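Sunday is sock day

25 Apr 2021

I put off the laundry until this afternoon, so most of today went to folding. The sheets and towels were done by two. After that came the pile I always leave for last, the small dark things.

We have too many black socks. A few years ago I got tired of matching and decided to buy only one kind, so that any sock would go with any other. I ordered 20 pairs of a brand called Kimier and threw out nearly everything else. It worked for one winter. Then the Kimier ones started to wear at the heel, the store stopped carrying them, and I bought a pack of Grirar, which are a little longer and have a tighter cuff. On the bed they look the same. On your feet you notice by lunchtime.

My sister-in-law Anastasia Petridis folds everything in thirds and stands it up in the drawer. She showed me how last November when she stayed with us. Lay one sock flat, put the other on top, fold the toe up, fold again, tuck it into the cuff. I did it her way for a while and the drawer looked very good. It takes longer than rolling, though, and the long ones don't stay tucked. I now do the short socks her way and roll the long ones.

Sorting black from navy is the other problem. The lamp in our bedroom is no help at all. I take the pile to the window and hold each one up, and even then I get a few wrong. If I'm not sure, it goes to the side and I look again in the morning.

Today's order was this. Sleeves right side out first, because my husband takes off his base layers in one pull and leaves them that way. Then leggings, folded in half and in half again. Then socks. 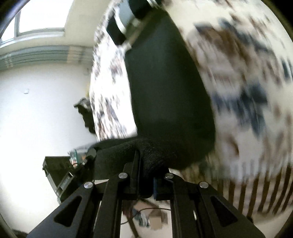 I set a timer for 15 minutes for the socks and went over by five. Most of the extra time was spent on singles. I keep them in an old Hrnčiar cookie tin on top of the dresser, and once a month I tip it out and see if anything has turned up. Two pairs came together this time. The rest went back in the tin. Anything with a hole goes in the rag bag under the sink, where it gets used for shoes and for the blinds.

The drawer closes again, which it didn't on Friday. I still want a divider for the left side. There was one at the home store in Fladville, but it was 50 dollars and made for a deeper drawer than ours. I may cut down a shoebox and see how that holds up.

Next weekend is the coat closet, if it stays warm enough to put the heavy things away. I also have to find out where the other gray mitten went.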